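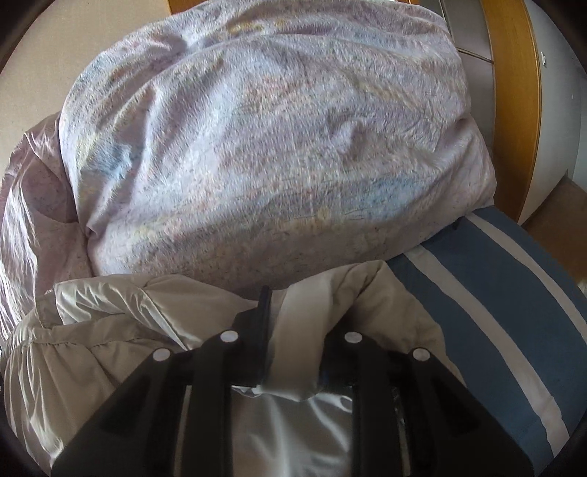 A duvet in a pale cover, heaped among other bedding

A duvet is a soft, flat bag of cloth filled with down, feathers, wool or a man-made fibre, used on a bed as a covering. It is normally kept inside a removable cover, which is washed along with the sheets. In much of northern Europe it takes the place of the top sheet and blankets. The word comes from the French for down. In Australia the same article is often called a doona, and in older British usage a continental quilt.

Construction
The outer cloth, or casing, is usually a closely woven cotton, tight enough to stop the filling from working its way through. Most casings are divided by lines of stitching. In the simplest type the two layers are sewn straight together, forming channels, and the duvet is thin along each seam. Better down duvets have strips of cloth set upright between the layers, making boxes that hold the filling at an even depth.

A duvet differs from a quilt, which has its layers stitched through and is mostly used without a cover, often on top of other bedding.

Filling and warmth
Duck and goose down are light for the warmth they give. Feathers are heavier and cheaper, and the two are commonly mixed. Polyester is easy to wash and dries quickly, while wool and silk make a flatter duvet that lies closer to the body.

In Britain warmth is given in togs. Summer duvets are commonly rated at 4.5 tog or less and winter ones at 10.5 or more. Some are sold as a pair that can be fastened together – a light one and a medium one – for use through the year.

Covers
A duvet cover is open at one end and closed with buttons, press studs, ties or a zip. Cotton, linen and mixed polyester and cotton are the usual cloths, with satin weaves chosen for their shine. A common way of fitting the cover is to turn it inside out, take hold of the far corners of the duvet through it, and shake the cover down over the filling.

Care
Covers are washed often, the duvet itself much less so. Many polyester duvets can be machine washed, though larger sizes may need a launderette machine. Down must be dried right through, as damp filling clumps and begins to smell. Airing over a rail or an open window sill helps the filling to recover its loft. For storage a cotton bag is preferred to sealed plastic, and down should not be kept tightly squashed for long periods.

See also
Bolster
Eiderdown
Mattress protector
Pillowcase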